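2023年11月17日(金) 作業ノート ビンピッキング/把持計画まわり

昨日の続き。Skelachの把持候補生成を新しいスコア関数に差し替えた。壁との距離をハードな制約で切るのをやめて、コストに足すだけにした版。これがかなりいい!前の版だと隅に寄った物体は候補が全滅してプランナーが黙って諦めていたのに、今日は隅でもちゃんと候補が残る。

候補数は1シーンあたり321個で打ち切り。そこから逆運動学と干渉チェックを通して、上位12個だけ軌道計画に回す。14個まで増やしてみたが結果は同じで、遅くなるだけだったので12に戻した。

Indira Josephさんのメモにあった「ビン底面の平面推定を毎回やり直す」も入れた。金属の底は反射で深度が抜けるので、RANSACの前に穴埋めを一段かませている。閾値は7 mm。5月に自分が決め打ちした値より素直に効く。あのときもっと粘ればよかった。 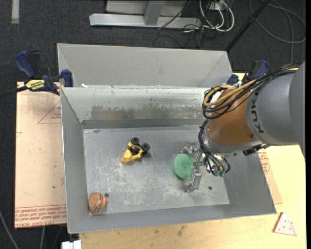 残っている問題はケーブル。干渉モデルではアーム先端のケーブル束をカプセル1本で近似しているだけなので、手首を大きく回す姿勢だと計画上は安全でも信用しきれない。Sembiringのブランチに可変長カプセルの実装があるらしいから、週明けにマージを試す。楽しみ。

あとスポンジっぽい柔らかい物は、点群の縁がぼやけて法線が暴れる。平滑化の窓を広げるか、縁の点を捨てるか。たぶん後者。

TODO
・スコアの重みをyamlに出す(今コード直書き、すみません)
・失敗時のログに棄却理由を残す
・Jonddaleのビューアで候補を色分け表示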